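From: Wing-sze Chou
To: Liromora robotics club list
Date: 15 April 2019
Subject: Re: kitchen task, who's doing what

Tien-fu Hsu wrote:
> Are we still doing the kitchen for the Dunness round, or going
> back to the block course? I've got 80 lines of arm code that
> only make sense if there's a counter to reach over. Also, can
> someone post what the kitchen looks like right now? I can't get
> Tokero to load on my laptop.

Hi all,

Yes, still the kitchen! I know the block course was easier, but we'd all be bored to tears by October. Tien-fu, please keep your 80 lines – I want to use them for the reach over the stone counter (that's the bit I keep messing up).

If Tokero hangs on you, delete the old settings folder and start it again. That worked for me on the second try, so don't give up after the first one.

Stills from the simulator, for anyone who can't load it: 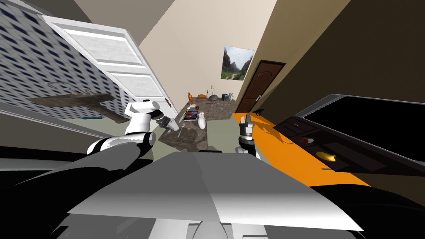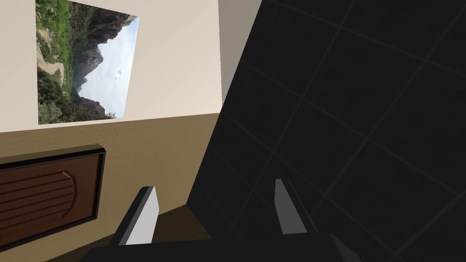
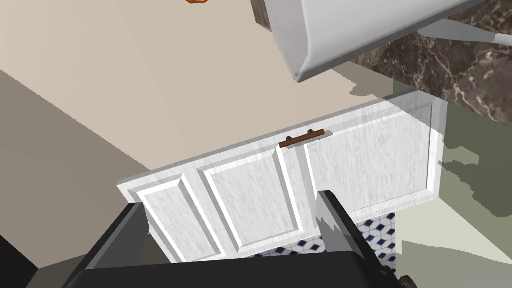
So what I need from people is this. Somebody please take the grasp timing, which is still set to 152 steps and feels way too long to me. I'll do the writeup, and I'm happy to pair with anyone new who wants to learn the arm controls – it's less scary than the manual makes it sound. We have 4 spots on the team form and two are still blank, so reply here if you want one (reply to the list, please, my own inbox is a mess).

Wing-sze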